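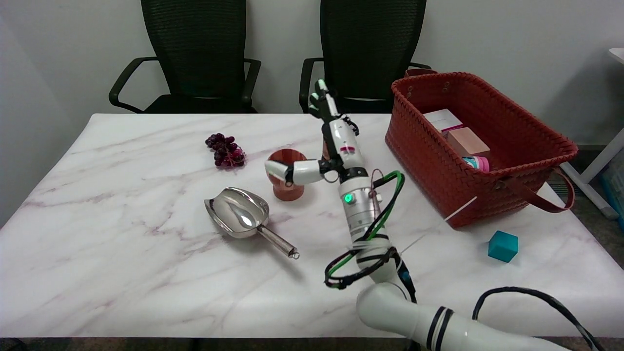
Arm, hand and cup at the Skandgate open day, March.

Train in at nine, badge by 9.40, coffee poor. The hall is smaller than the Clisico one but better lit, and the floor is carpeted, so the noise stays down. I went straight to the Vodeo table before the school parties got there.

The arm is white, jointed in short cylinders, with the cables run outside the housing in loose coils. I would not accept that on our line. The engineer said internal routing is planned for the next version and that they have had two cable faults so far. The green light on the wrist means the drive is enabled – I asked, as ours uses blue.

The task was the cup. Grapes and a steel scoop lay close by as clutter, with the basket of small boxes over on the right for later. Their log gives 2,883 grasp attempts on mixed objects since the autumn, 77 per cent of them good on the first try. No split by object, which I asked for. They will send it.

Notes on the hand. Segmented fingers, black at the joints. Fingertip pads rated for 2,000 cycles, then swapped with one screw. Each swap means a fresh calibration, almost 49 minutes by their figure. Too long for us unless it can be done off the arm.

Talk on the Wada controller at two. Mostly slides. One useful point on limiting joint speed near the end of reach, copied into the blue notebook.

To do: write to Vodeo for the split, check our own pad wear, claim the train fare.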